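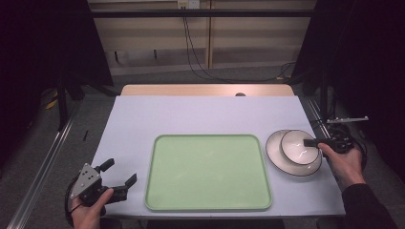 Figure 3. Table covered with pale paper, with a green plastic tray, a dark-rimmed plate and a white bowl.

3.2 Table coverings and the perceived length of a meal

The second part of our study concerns the covering of the table in small canteens. Earlier work in our group (So and Malý) looked at the noise of dishes on bare wood, and it left open the question whether the covering also changes how long people believe they have been eating. We treat this question here with the data from two canteens, Prirncombe and Wolach.

Both canteens serve lunch at shared tables. In Prirncombe the tables were covered with paper sheets during April, and in Wolach they stayed bare for the whole period. Guests received a short form when they returned their dishes. They wrote down how many minutes they thought they had been sitting, and the staff added the real time from the entrance ticket. In total 763 forms came back, of which 502 could be used. The others had no ticket number or were filled in by two persons together.

We did not fix the size or the color of the dishes. Trays, plates and bowls of several kinds are in daily use at both places, and to replace them would have disturbed the kitchens too much. A light covering such as the one in Figure 3 makes a colored tray stand out more than a white bowl does, and we can not exclude that this contrast has its own effect - a point to which we return in Section 5.

Guests at paper-covered tables guessed their time more closely than guests at bare tables. The difference was small for short meals and grew with the real time, for meals of up to 100 minutes. We found no relation with age. Regular guests, who came on most days of the month, gave nearly the same answers at both places, and we suppose that they know the length of their lunch from habit.

One limit must be mentioned. The two canteens differ also in light and in the distance between the tables, so the covering is not the only possible cause.

Related articles
Drorkik: seating order in shared dining rooms
Sung: bowl depth and eating speed
So and Malý: the noise of dishes on bare wood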